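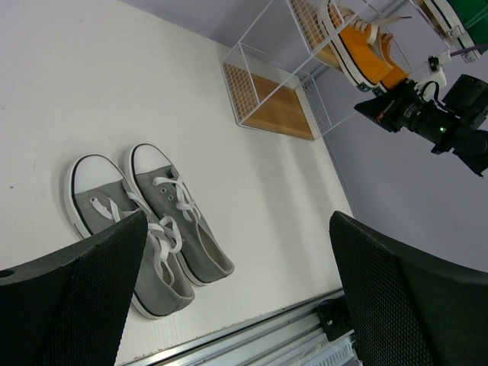 *The Vetside gripper fingers over a pair of gray canvas high-tops, as seen from the camera at the gripper. A second pair rests on one of two clear acrylic boxes.*

**Kerkus opens orders for Vetside, a soft-pad gripper kit for footwear handling**

Aug 28, 2022 – Kerkus today opened orders for Vetside, a two-finger gripper kit for retailers, repair shops and returns centers that handle shoes in pairs. The kit fits a customer's existing robot arm and is supplied with textured finger pads, a gripper camera, mounting hardware and the software needed to teach the arm a new handling task.

Shoes remain among the harder items to pick by machine. Canvas gives way when it is squeezed, laces catch on hard edges, and a pair has to stay together from one station to the next. Many returns centers still move every pair by hand, even where the boxes around them are moved by conveyor.

Vetside addresses the problem at the point of contact. Each finger carries a thick, rounded pad with a fine diamond-textured surface, intended to hold fabric and rubber without high clamping force. The fingers open wide enough to approach a sneaker from either side, and the camera keeps both of them in view together with the shoe, so that the software can judge the approach from the same angle every time.

"Our customers asked us for a hand that could be trusted with a shoe somebody is going to wear," said Brittany Fehr, director of product at Kerkus. "They did not want to change their tables, their shelving or their arms. Vetside was designed to be bolted on, taught and put to work by the people who already run the station."

A new task is taught by demonstration. An operator guides the arm through the movement, and the software stores the camera view along with the position of the fingers. Typical tasks include lifting a shoe from a table, setting a pair on a display stand and turning a shoe so that the toe faces the customer. Recorded tasks may be copied between stations that use the same table layout.

The kit was tested over 4 months at the Bergeron returns center, where the trial began in May. Staff there worked with 157 styles of shoe, including low and high canvas sneakers, loafers and children's sandals. Boots with a shaft above the ankle were left out of the trial and are not supported in the first release.

"We started with the high-tops, as the collar folds over and the laces get into everything," said Brock Gill, operations manager at Bergeron. "The pads took some adjusting in the first weeks, and we asked for a softer setting, which Kerkus added. Our team now teaches new styles without calling anyone in."

Vetside is offered in two versions. The standard kit contains the gripper, the camera and one set of pads. The extended kit adds a fixed overhead camera mount, a spare set of pads and on-site installation by Erkel, the service partner of Kerkus. Pads are a wear part and can be replaced with a hex key. Kerkus recommends inspection after every 1,000 hours of use – sooner where shoes arrive with grit on the soles.

Both versions carry a warranty of 2 years, excluding pads. Software updates are included for the same period. Orders are accepted directly by Kerkus and through Erkel, and customers may request a demonstration with their own footwear before purchase.

**About Kerkus**

Kerkus designs grippers and handling equipment for retail, repair and returns operations. Its products are sold as add-on kits for robot arms already in service.

**Press contact**

Brittany Fehr, Director of Product, Kerkus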